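Ukstead House Kitchen Guide
Section 4: Cleaning the gas hob and worktop

This section covers the daily wipe-down and the full clean of the white enamel hob in the shared kitchen. It replaces the sheet that used to hang inside the larder door. Revised 2021-07-23 by Mekdes Gebretsadik.

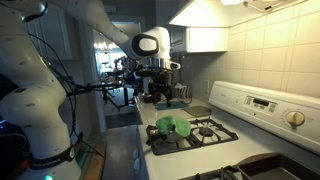
The daily wipe-down is done by whoever cooked last. The full clean is done by the person named on the kitchen rota. If you are swapping turns, change the name on the rota yourself and tell Desta Ejigu.

4.1 Before you start

1. Turn every control to OFF. Press each knob in and turn it back until it stops.
2. Leave the hob to cool for 45 minutes after the last burner was used. The cast-iron grates stay hot much longer than the enamel.
3. Take pans, baking trays and kettles off the hob. Do not stack them on the chopping board.
4. Remove any cloths from the hob, including cloths laid over pans or lids.
5. Open the window over the sink.

CAUTION: A cloth left on a grate can catch light when the next person turns on a burner. Cloths are hung on the rail by the sink and nowhere else.

CAUTION: If you smell gas with all the controls off, do not carry on. Do not touch the light switches. Close the valve under the worktop, open the windows and doors, leave the kitchen and ring the gas emergency number on the back of the door.

4.2 What you will need

One green cloth (hob and worktop only)
One dry tea towel
Washing-up liquid and a bowl of hot water
Zumik cream cleaner, from the cupboard under the sink
A nylon brush
A wooden cocktail stick or a pin

Do not use wire wool, scouring powder or the metal scraper on the enamel. Scratches in white enamel hold grease and go brown, and they cannot be polished out. The scraper is for the oven floor.

4.3 Daily wipe-down

1. Carry out the steps in 4.1.
2. Lift the grates straight up and put them on a folded towel. They mark the worktop if they are dragged.
3. Wring the green cloth out well and wipe the enamel from the back towards the front. Wipe round the burners, keeping water out of the openings.
4. Wipe the control knobs without pulling them off.
5. Dry with the tea towel.
6. Put the grates back so that all the feet sit flat. Push gently on each corner. If a grate rocks, it is the wrong way round.

Note: Milk, jam and tomato sauce should be wiped up as soon as the hob is cool enough. Acid foods left overnight will dull the enamel.

4.4 Full clean

1. Carry out the steps in 4.1 and lift off the grates.
2. Lift off the burner caps. Keep them in the order they came off. The caps are different sizes and a cap on the wrong burner will give an uneven flame.
3. Wash the caps in hot water with washing-up liquid, using the nylon brush. Do not put them in the dishwasher.
4. Wash the grates in the same way. For burnt-on food, lay the grate in the sink under hot soapy water for 12 minutes and brush again. Cast iron should not be left to soak any longer than that.
5. Dry the grates and caps at once with the tea towel. Stand the grates on edge to finish drying.
6. Put a small amount of Zumik on the damp cloth and rub the enamel in circles. Rinse the cloth and wipe twice with clean water.
7. Check the slots in the burner heads. Clear blocked slots with the cocktail stick or pin, working outwards so that nothing drops into the burner.
8. Refit the caps. Each one should sit level and should not slide when nudged.
9. Refit the grates.
10. Light each burner in turn. The flame should be blue and even all the way round. A yellow or lifting flame usually means that the cap is off centre or still wet. Turn off, let it cool, reseat the cap and try again.

If a burner still burns yellow after a second try, leave it off, tape a note to the knob and tell Ehsan Kazmi.

4.5 Baking pans and trays

Dark baking pans are washed by hand with a soft sponge. The cream cleaner takes the coating off and must not be used on them.

1. Let the pan cool before water goes in. A hot pan put under the cold tap will warp.
2. Fill with warm soapy water and leave until the residue softens.
3. Wash, rinse and dry, paying attention to the rim and the corners.
4. Store in the tall cupboard with a sheet of kitchen paper between pans.

Pans are not to be stored on the hob, even for a short time between batches.

4.6 Worktop and boards

1. Scrape crumbs into the food bin, not the sink.
2. Wash wooden boards on both sides in hot soapy water. Washing one side only makes them bow.
3. Rinse and stand on edge to dry, away from the hob.
4. Wipe the worktop with the green cloth, then dry it.
5. Keep leads and flexes well back from the burners.

Oil the wooden boards every December and whenever they look pale or feel rough. The Cluseo board oil is on the top shelf of the larder. Rub in a thin coat, leave overnight and wipe off what is left.

4.7 Cloths

Green cloths go in the wash after each full clean, and after any wipe-down involving raw meat juices. Wash at 60 degrees without fabric softener. Spares are in the second drawer. When there are only two left, add them to the shopping list.

4.8 Replacement parts

Burner caps and grate feet are ordered through Smadi, part list 184. Ask Nuria Yimer for the account details. Do not fit parts from other hobs.

Section 5 covers the oven and grill.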